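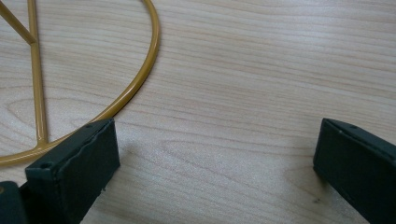 Varilla pintada en ocre sobre tablero de madera clara.

Duchas colectivas y lavabos corridos: mantenimiento de juntas y desagües

En un baño de residencia, la silicona perimetral envejece antes que el azulejo. Se revisa al comienzo del curso, en septiembre, con el local ventilado y el suministro cerrado desde la víspera.

Retirada de la junta antigua
Cortar el cordón por ambos bordes con cuchilla nueva, hoja casi plana contra el azulejo. Tirar en ángulo cerrado. Los restos se ablandan con removedor en gel y se levantan con espátula de plástico; la metálica raya el esmalte. Desengrasar con alcohol isopropílico y paño sin pelusa.

Sellado
Silicona neutra con fungicida. La acética ataca el mortero y algunos metales. Boquilla cortada a 45 grados, cordón de 5 mm, una sola pasada continua por tramo. Alisar antes de que forme piel. No abrir el agua hasta pasadas 24 horas; con el local a menos de 16 °C, esperar el doble.

En los platos de ducha acrílicos conviene cargar el plato con peso mientras cura el sellante. De lo contrario la junta trabaja a tracción en el primer uso y se despega por el borde inferior.

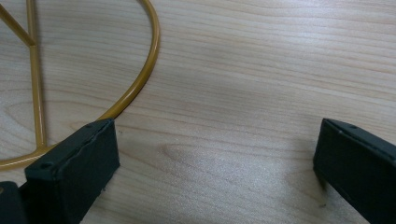 Varilla curva de color mostaza y acabado brillante, apoyada en la mesa.

Desagües
Desmontar el sifón de botella cada tres meses en los lavabos de mayor uso. Cubo debajo, giro a mano, sin llave de grifa. Limpiar el vaso con cepillo y revisar la junta cónica: si presenta una marca permanente, se sustituye. La cara inclinada mira hacia la tuerca en el vaso y hacia la pared en el tubo horizontal, según modelo; anotarlo antes de desmontar.

Halfdan Oddsson recomienda llenar el lavabo hasta el rebosadero y vaciarlo de golpe para probar el montaje. Un goteo lento no aparece con el grifo abierto a medio caudal.
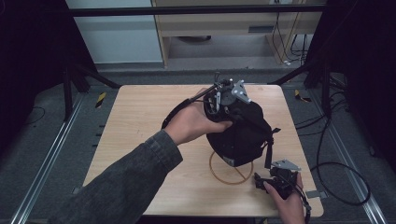

Si el nivel baja despacio con el sifón limpio, el atasco está en el colector. Usar sonda de muelle desde el registro más próximo, girando siempre en el sentido de las espiras. No verter sosa en tuberías de PVC con codos pegados: el calor de la reacción puede deformarlas.

Rejuntado parcial
Vaciar la llaga hasta dos tercios del espesor de la pieza. Aspirar, humedecer sin encharcar y aplicar con llana de goma en diagonal. Limpieza con esponja escurrida, agua limpia en cada pasada.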